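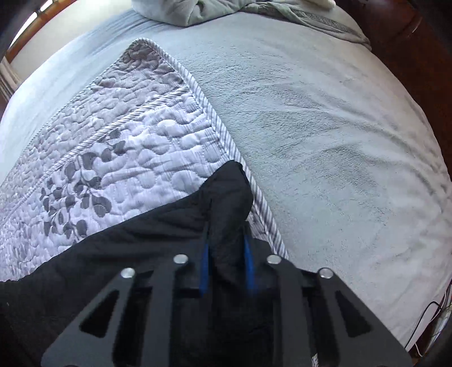
Nidia Sotelo 留言问我，绒面床单洗过两次就发硬、起球，是不是买到差的了，还说她每次都多放半盖柔顺剂，结果越洗越涩。

首页 > 家务笔记 > 洗晒收纳 > 绒毯和绒面床品怎么洗

上一篇 下一篇 目录 留言

Nidia，先别急着扔！我自己那条也这样过，摸上去像旧毛巾，气得我差点拿去垫猫窝。后来慢慢试，发现多半是洗法的毛病，床单本身没什么大问题。今天就把我这几年洗绒面床品的土办法都写一写，想到哪儿写到哪儿，大家凑合着看。

先说柔顺剂。这东西纯棉的我还会放一点，绒面的早就不放了。它会在绒毛上裹一层，刚洗完香喷喷的，多洗几回毛就一绺一绺粘在一起，吸汗也差。已经粘住的，用温水加半杯白醋泡一会儿，再空漂一遍，我那条就是这么救回来的。白醋味道晾一下午就散了，家里鼻子最灵的那位也没闻出来。（千万别跟漂白水放一块儿，这个不开玩笑。）

水温我固定用27度。洗衣机上没有这个数的，选冷水或者最低那档也行。热水洗绒面真的伤，毛尖会卷，卷了就回不来了。洗涤剂用液体的，量比说明上少一点，洗衣粉化不开的时候会藏在绒里，干了以后一拍一股白粉，我家那台老 Womitz 尤其爱干这种事，水还没进够它就开始转了。

再就是别跟毛巾一起洗。毛巾掉毛，绒面吸毛，这俩凑一起简直是绝配。深色衣服也分开，浅色绒面沾上黑毛毛，你得坐在床边拿胶带粘一晚上。我有一回偷懒，把睡裤和床单一锅端了，粘到半夜十二点，边粘边骂自己。翻面洗，有扣子拉链的先扣好拉好，枕套里掏一掏，我掏出来过发圈、糖纸和一只失踪很久的袜子。

起球怎么办？Vandana Rathore 教我用剃毛球机，但要把床单绷在平的地方，一只手按住，另一只手轻轻推，别使劲往下压。我试过图省事搭在腿上推，推出一个小洞，现在那个洞还在床尾，每次铺床都朝里塞。没有剃毛球机的话，干的洗碗海绵糙的那一面顺着一个方向擦，也能带下来不少，就是慢，适合一边追剧一边弄。

晾晒这块我和我妈一直有分歧。她觉得什么都得大太阳底下晒透，我是放阴凉通风的地方，搭两根杆子，中间空出来让风走。绒面晒狠了会发脆，颜色也掉得快。半干的时候拎起来使劲抖几下，抓着两个角，像甩绳子那样，毛一下就蓬起来了！这一步比什么柔顺剂都管用，胳膊酸一点而已。烘干机也可以用，低温，丢4个羊毛球进去，中途停下来抖一次再接着烘。烘到微微有点潮就拿出来，剩下那点潮气让它自己跑。

绗缝的被子又是另外一回事。薄的机洗没问题，装网袋，转速调低。厚的我劝你先看看洗衣机装不装得下，塞进去以后上面还能伸进一只手、转得动手腕，才算合适。我硬塞过一次，脱水的时候机器自己从墙边走到了浴室门口，楼下邻居上来敲门，尴尬得要命。缝线松了的地方一定先补两针再洗，不然洗完里面的填充物全跑到一个角上，拍都拍不回来。补的时候线别拉太紧，拉紧了那一块会皱成包子。

说到送洗，Sisodia 那家干洗店我送过一次厚被子，洗得挺干净，但折得太死，拿回来摊了两天才松开。如果你也送，跟他们讲一声别抽真空。

换床单的频率，各家不一样，我是周六换，刚好那天上午有空，床垫也顺便吸一吸。冬天绒面床单不用洗那么勤，中间拿出去抖一抖，用软毛刷顺着刷一遍，能多撑几天。静电厉害的话，刷子上喷一点点清水，别喷多。我还在床头挂过一条拧干的湿毛巾，屋里不那么燥，早上起来掀被子也不噼里啪啦响了。

换季收起来之前有件事要做：彻底晾干，再在屋里放一夜。我以前急性子，摸着干了就叠，第二年十一月打开一股霉味，又得全部重洗。收纳袋用棉布的，旧枕套也很好使，一套床单、被罩和枕套都塞进同一只枕套里，找的时候一拎就是一套。真空袋留给化纤的厚被子，绒面的压一个夏天，压痕半个冬天都在。樟木片可以放，用纸包一层，别直接挨着浅色的布，会留黄印子。

有个小东西顺带提一下，床单老是从床垫角上跑下来的，买一副床单夹，或者在四个角里面缝一小段松紧带。我缝的是两指宽的，缝得歪歪扭扭，反正藏在底下没人看。床垫特别厚的，买床笠之前量一下高度，别像我，光量了长宽就下单。

对了 Nidia，你那条如果白醋泡过还是硬，再看看是不是水太硬，烧水壶里白垢多不多。多的话，漂洗那遍加一小勺柠檬酸试试，先拿个枕套试，别一上来就整条下去。试完记得回来跟我说一声呀！下回想写写枕芯，乳胶的那种到底能不能沾水，我家有一只正在阳台上等我做决定。

联系：Rillemetti 家务笔记留言板 | 版权所有，转载请先打招呼 | 返回顶部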